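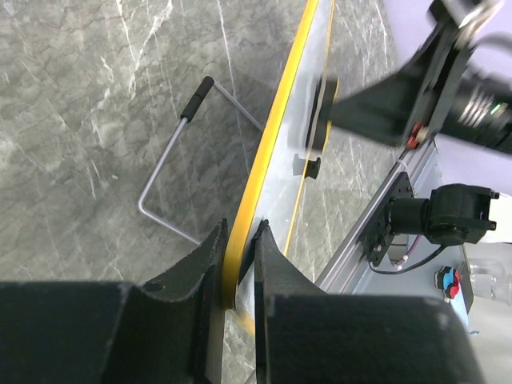 Figure 4. A gray marble-patterned surface and a flat panel with a yellow edge.

4. How returning contestants are introduced

4.1 Material

The articles in this part of the study cover the celebrity season of Tilleck, a couples show in which well-known pairs live in separate houses until the final episode. The season was chosen because most of its cast had been on television before, so entertainment sites had older material to draw on when the names came out. Articles were taken from the Krishnan archive of online entertainment news. A search on the title of the show returned 3393 items. Duplicates, video pages without text and pages that only listed broadcast times were removed by hand. From what was left we drew a random sample of 200 articles for close reading.

Reader comments were collected separately from Enside, where the show has its own discussion board. Only comments posted under a shared article were kept, and each was read together with the article it answered. Comments are quoted in paraphrase so that they cannot be traced through a search engine.

The archive was last searched on September 8, 2023. Several sites change the headline of an article after an episode has aired. Where two versions existed, we used the earlier one. This matters for the results below, as the later headlines tend to name the outcome of the episode and leave out the background of the couple.

4.2 The profile article

The most common type in the sample is the short profile. It is published between the announcement of the cast and the first episode, and its title usually takes the form of a question about who the person is. The length varies little. A typical profile runs to around 280 words and follows a fixed order: place of birth, first job in radio or television, past relationships, current partner, and a closing paragraph on what viewers can expect from the couple.

The order is kept even when the person has been famous for many years. A singer whose first record came out decades ago is introduced in the same way as a model with one season of television behind her. Writers seem to treat the show as a new beginning, and earlier work is mentioned mainly when it can be tied to the relationship. Awards and long-running programs often get a single clause.

Age is given in nearly every profile. It is repeated in the second half of the text when there is a large difference between the partners, and in those articles it also tends to appear in the headline. Articles about male contestants with younger partners mention the difference too, but they rarely return to it.

4.3 Sources named in the profiles

Few profiles name a source. Those that do point to the contestant's own social media account or to an interview given to another outlet. The local press in Florberg, where the houses are located, is cited in 11 articles, all of them about the filming site and the hotel used by the crew. No profile cites the production company directly, although many use wording very close to that of its press release from August.

Shared wording made the coding harder than we had planned. Two articles with the same sentences were coded separately if the order of paragraphs or the headline differed. A stricter rule would have cut the sample a good deal, and it would also have hidden the small changes that sites make to the same base text. Those changes are usually made to the first and last paragraphs.

4.4 Responses on Enside

Comments under the profiles are short and often do not deal with the article at all. Readers ask when the season starts, complain that the cast is not well known, or compare it with an earlier one. Comments about the couple become frequent only after the first episode, when readers go back to the profiles and quote them against what they have watched. A line saying that a pair had never been happier was quoted in this way under several articles, and in one case the site removed the line the following day.

We return to these later comments in Section 5, where they are read alongside the weekly episode reports.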